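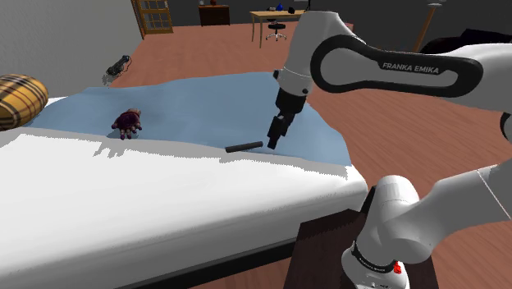

A light blue blanket spread over a white mattress, with a plaid pillow at the head.

The Long Way Back to the Bandstand

Tags: Music, Profiles, Big Band

There is a stretch in the second set, usually a little after ten in the evening, when Vinh Hoàng stops conducting. He doesn't make a show of it. He lowers his hands, takes two steps back toward the piano, and lets the band carry on with whatever it happens to be carrying on with, and if you aren't watching for it you might go the whole night and miss it. I missed it the first time I heard the Ernham Orchestra, and the second time too, because I was watching the trombones.

I should admit that I have always been a trombone person. My father had a stack of big band records he kept in the hall closet, behind the coats, and when I was small I used to put my ear right up against the cloth of the speaker and try to pick out the low notes, the ones that seemed to come up through the floor. So when a friend told me there was a working band with four trombones playing in a former seed warehouse an hour from my house, I didn't need much persuading. I did need directions (there are two turns that look exactly alike, and I took the wrong one both times).

The warehouse is called Warnano, after the seed company whose name is still painted across the back wall. It seats more people than it probably should. There's a coffee urn, a long table with pie on it, and a piano that Liên La, who plays it, describes as "mostly in tune with itself, which is the main thing." She has been with the band from the beginning, back when it was 9 players and most of the book was borrowed. She still has the first set list, folded into the back of a hymnal she uses to prop up her music stand at home.

"We played the same ballad twice that night," she told me. "We ran out. And people danced to it the second time like it was a different song, so I guess it was."

The band is bigger now, and the book is almost all Hoàng's own writing. He came to it sideways. He played tenor saxophone in dance bands through his twenties, mostly weddings, and mostly, he says, in a powder blue jacket with somebody else's name sewn inside. Then for a long spell he didn't play at all. He tuned pianos and fixed accordions and went to bed early. When I asked him what brought him back he thought about it for a good while, long enough that I finished my pie, and then he said he'd had a shout chorus stuck in his head for most of a winter and couldn't find it on any record. He had gone through everything he owned looking for it. Finally he sat down and wrote it out, and since it needed five saxophones, he called four people he knew.

That chorus is the last minute and a half of "Trịnh Street," which opens the band's new album, and I have now played it so many times that my neighbor has asked me, very kindly, what it is. It starts plainly enough. The baritone has a riff that could have come off an old jukebox, Liên La drops in a few churchy chords behind it, and for a while you think you know where you're headed. Then the brass comes in a beat before you expect it and everything tilts. The saxophones answer, the trumpets answer the saxophones, and by the time the tune gets back around to the riff it feels as though somebody has moved the furniture while you were out of the room.

The record is out on Urnimex, a label small enough that Diễm Diệp runs it from a spare bedroom and packs the orders herself in the evenings. She pressed 2,000 copies on vinyl, a number that made her nervous in August and makes her a bit less nervous now. She had heard the band only once before she offered to put the album out. She was standing by the coffee, she says, and had already put her coat on to leave, and she stood there in her coat for the rest of the night getting warmer and warmer because she didn't want to make noise taking it off.

They recorded in the warehouse, with the chairs stacked against the wall and moving blankets hung over the loading door. Eirlys Watkins engineered, and she deserves a good deal of credit for how the thing sounds. So many big band records these days are scrubbed so clean that you could be listening to the players one at a time, down a hallway. Watkins put the microphones farther back than the band wanted and left them there. You hear air. You hear chairs. On "Supper for Eleven" you can hear a foot tapping, slightly behind the beat, and the whole band has a theory about whose foot it is.

"I could have taken it out," Watkins said. "I did take it out, once. Then the tune got worse, so I put it back in."

The singer on three of the nine tracks is Uyên Dương, and I find her the hardest part of the record to write about, because she does so little and I think about it so much. She has a low, level, conversational kind of voice. She doesn't decorate. On "Leave the Porch Light," a slow soul number in six that the band has been playing for years, she sings the first verse nearly without vibrato, over just bass and brushes, and when the trombones finally slide in under her on the word "home" I had to pull the car over. Well, I chose to pull the car over. There was a gas station right there, and I wanted a soda.

Not everything lands. "Double Parked," the one straight funk piece, goes on a couple of choruses past its welcome, and the trumpet solo in the middle is a fine solo that seems to have wandered over from another song. The drums on that track are a touch boxy, too. When I mentioned this to Hoàng he nodded and said he liked it long, that the dancers liked it long, and that I was welcome to come and dance to it and see. I did go, and I danced, badly, and I will say that it did not feel long with somebody's aunt steering me around by the elbow. I still think it's long on the record.

The night I'm remembering was the last one before their summer break. The band finished "Trịnh Street," and people called out for it again, and Hoàng shook his head and counted off a waltz instead. Somewhere in the middle of it he lowered his hands and took his two steps back. I was ready this time. The trombones had the tune, all four of them, very soft, and he stood beside the piano with his head down. Liên La, without looking up from the keys, slid over a few inches on the bench. He sat. They stayed like that, shoulder to shoulder, until the waltz was done, and then he got up and went to see if there was any pie left.

The Ernham Orchestra's album is available on vinyl and download from Urnimex. The band is back at Warnano in the fall, doors at seven, and the second turn is the one you want.

Last updated in August
30 comments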